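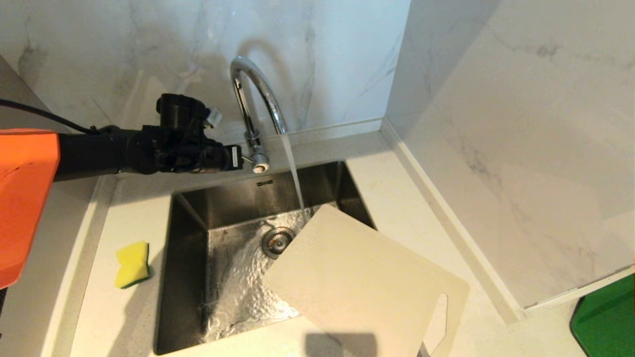
Figure 3. The arm at the sink with the tap running and a cutting board across the basin.

4.2 Who does the washing-up now?

I came to Brilatport expecting to write about speed. That was what the managers at Plurkico wanted to talk about, and fair enough – they run the staff kitchens and they pay the wages. But the people who work at the sinks hardly mentioned speed at all. They talked about sponges, and about who gets to decide when a board is clean.

Before the arm came in, washing up in the small kitchens was a job you did between other jobs. You'd do a board, go and check the oven, come back, do another. Several people told me they rather liked it (I was surprised, and said so, and was told I'd obviously never worked a lunch service). It was a few minutes when you could stand still and chat with whoever was drying. Once Zenlow, the supplier, had set up the new system, that little gap in the day started to close, and the kitchen staff noticed it well before anyone in the office did.

What they got in its place was minding. Someone has to lay the boards out, keep an eye on the tap and step in when a sponge is dropped. I counted minding as a task of its own in my notes, although it isn't in any of the job descriptions I was shown. The staff had their own word for it, "sitting", even though you do it on your feet! One cook said it was more tiring than scrubbing, because you can't let your mind wander and you can't really get stuck in either.

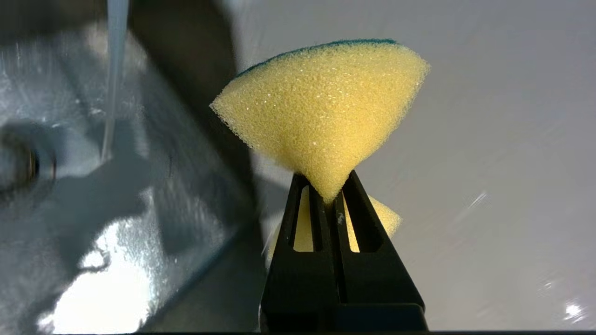

Figure 4. Sponge held between the two fingers of the gripper, green scouring layer uppermost, with a second sponge behind it.

The sponge turned into quite a sore point. People who wash up for a living change their grip all the time without thinking – flat for a wide surface, folded over for a corner, green side for anything baked on. With the gripper, those choices had to be talked about out loud, often for the first time, and the staff found they didn't agree with each other. Two of the longest-serving cooks had worked side by side for 13 years and had never known that one of them kept the scouring side off plastic boards altogether. I loved that conversation, and I've used it at length in Section 5.

It also changed who was listened to. Weerakoon (2017) argues that automation in small workplaces tends to move know-how upwards, to whoever writes the settings. I saw a bit of that, but in the first 3 weeks it mostly went the other way. The fitters kept coming to the kitchen porters with questions, and the porters, who weren't used to being asked, became pretty good at saying no.

By November the mood had cooled. The questions had dried up, the minding hadn't, and there was still no extra money for it. When I asked whether they'd go back to doing everything by hand, the answers were split, and most people wanted to know first who would be on shift with them.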